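Intro to Coaching Racket Sports
Handout 4: Balls, cans and the pickup drill
Notes by Damián Carrasco

Okay, so last time we ran over and I promised I'd write up the equipment part properly, so you're getting it as a handout. Bring it with you to the Manolakis gym, because we'll do the bounce test in the first half hour and I don't want to dictate numbers over the noise.

I know balls sound like the dull part of the course. I thought so too when I started! Then I coached a whole April of beginners with balls that had gone soft, and I spent that month fixing swings that had nothing wrong with them. The kids were hitting late and low and I kept telling them to bend their knees. Please learn from my month.

What's in a can

A regular tennis ball is a hollow rubber shell with felt glued over it, and the air inside is at higher pressure than the air in the room. That extra pressure gives you most of the bounce. It also leaks out slowly through the rubber, all the time, whether you play or not. The can is sealed under pressure to hold that off, so the little hiss you hear when you pull the ring is a good sign. No hiss, put that can aside and test the balls before you use them in a lesson.

Once the seal is gone, the clock is running. The snap-on lid keeps dirt out and that's all it does (I still get asked this every term). A hard match will take the best out of a set of balls in one afternoon, and for club lessons I'm happy to use them for a couple of weeks before they go down to the practice basket.

Pressureless balls are a different thing. They get their bounce from a thicker shell, so they don't go flat the same way, but they feel heavier off the strings and some adults complain about their elbows. I like them for the ball machine and for baskets that sit in a shed all winter.

The bounce test

Drop the ball from 100 inches onto a hard floor, let it fall without pushing it, and have a partner read the height at the top of the bounce against the tape on the wall. Read the bottom of the ball, always the bottom. A good one comes up to somewhere between 53 and 58 inches. Do three drops per ball and write down all three, even the ugly one. If you only have carpet or grass, don't bother, the number won't mean anything.

On court you won't have a tape on the wall, so use your hand. Squeeze a new ball, squeeze the old one, and compare. You'll get good at it faster than you think.

The pickup drill

We do this one with the little ones, ages 4 to 9, at the end of the lesson when their attention has gone home already. It looks like tidying up and it is tidying up, but they get bending, tracking and a bit of aim out of it. Write the steps on your card:

1. Scatter the balls over one half of the floor. Spread them out — if they're in a heap you'll get heads bumping.

2. Lay the empty cans on their sides, well apart, all with the mouths facing the starting line. Lids off and in your pocket. Run a finger around each metal rim before the kids come near it, and if you feel a burr, that can is out of the game. I've been using the clear plastic Wilson ones with the Roland-Garros badge on the label. They're light, so a ball that hits the rim will send the can spinning, and the kids love that more than scoring.

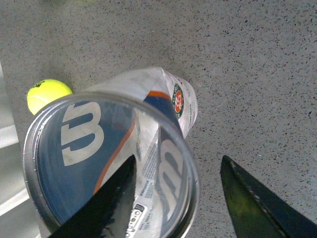 3. First round, hands only. One ball at a time, walk it to a can, crouch, and roll it in. Crouch, please, with the back fairly straight and the knees doing the work. Show it yourself a few times before you say go.

4. Second round, roll from one big step away. Underhand, low, fingers pointing at the can when they let go. Most misses go wide because the arm swings across the body, so stand in front of them and watch the elbow.

5. Third round, rackets out. Push the ball along the floor with the strings and stop it right at the mouth. Slow is good here! If somebody starts whacking, go back to step 4 with the whole group.

6. Stand the full cans up, lids on, and back to the trolley.

A standard can takes three balls and the fit is snug, so the last one may need a nudge with the palm. If a child gets stuck on that, help and move on, it isn't the point of the drill.

For next time

Read the Grallen chapter on court surfaces, just the first part. The Panen worksheet with the bounce table is in the folder by the door, take one each and fill in your names before you start dropping things. And bring one dead ball from home if you can find one — under the car seat is a good place to look.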